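Is a chevron floor worth the extra money in a back room?

Plovcombe Home Forum > Floors and walls

skirtingbored
Posted 3rd December

We've got a quote for the back room and the fitter is keen on chevron. My other half is keen on chevron. The woman in the shop was, funnily enough, also keen on chevron. It comes to £1,435 more than the same range laid as straight boards, and I can't see where the money goes. It's the same wood turned at an angle, surely?

The range is Skunwood, the light one. Has anyone lived with it for longer than the time it takes to write a five-star review?

marrowfat
Cutting and waste, mainly. Every end has to be mitred and the points have to meet, so if your fitter is a hair out at one wall you'll be looking at it for the next 20 years. Or you buy the boards already angled and pay the factory for it. Either way you're paying.

I wouldn't do it in a back room. Hall, yes, where people walk in and see it lengthways.

Irja Kinnunen
I have it and I like it, so let me be the other side for a minute. Ours went down in June, a light tan shade with a few warmer boards mixed in. The room is nothing grand. It has the big white cabinet in it on castors, the pleated curtain, and the meadow mural that my sister calls the dentist's waiting room.

What I'd say first is that the zigzag does most of its work when there isn't much furniture. Fill the room up and you've paid for a pattern under a sofa.
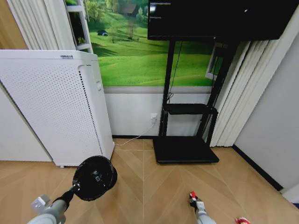 My other point is the seam. You get a straight line wherever the points meet, running the length of the room, and your eye goes to it whether you like it or not. Ask the fitter where the lines will fall before he starts. We didn't ask. I got lucky with ours but I could easily have had one landing halfway across the doorway.

skirtingbored
Thanks Irja, that's useful, nobody in the shop mentioned the seam. Does the pale line bother you at all? I think I'd be staring at it.

Irja Kinnunen
It did for a week or so. Now I only see it when I sweep.

tapwasher
Sorry but am I the only one more bothered by castors on a wood floor? Small hard wheels with a heavy cabinet on top is asking for dents. I had a freezer on wheels on oak and there were two little pits under it when we moved out, and we'd hardly shifted it.

marrowfat
Depends on the finish and on the wheel. Rubber ones are fine if you keep the grit off them. I've had a tool chest on rubber castors for years with nothing to show for it.

tapwasher
Years on what floor though? Your garage is concrete, you've posted it often enough.

marrowfat
The tool chest is in the utility room, as it happens. Engineered board. Come and look if you don't believe me.

Irja Kinnunen
I can't settle that one for you. I don't drag the cabinet about. If I had to shift it across the room I'd put a bit of hardboard down first, same as I would on any wood.

gullandgannet
I'll be the grump about the mural. Everyone says a big landscape opens up a small room and I've never once believed it. You've got green out of the window already, why do you need more of it on the wall? We had a Bennani forest one and all it did was make the rest of the room look tired, so then we painted the rest of the room.

Irja Kinnunen
You've not sat in there in February. I like having a bit of sunny grass to look at and the little house at the top. I agree it doesn't make the room any bigger — I never said it did!

gullandgannet
Fair enough on February.

skirtingbored
Can I drag this back to the floor. Fitter rang this morning and says he can do it with Zisance boards, ready angled, which saves him a day and a half. The price hasn't come down by a day and a half, I notice.

marrowfat
There's your answer then. Get a second quote, and ask for labour and materials on separate lines. If he won't split it I'd walk away.

tapwasher
Agree with marrowfat for once. And look at a laid sample in daylight, a decent size of it. The single board they hand you in the shop tells you nothing about the pattern.

skirtingbored
Second one is coming on Tuesday. Still leaning towards straight boards, but I've been told I'm not the only one who lives here.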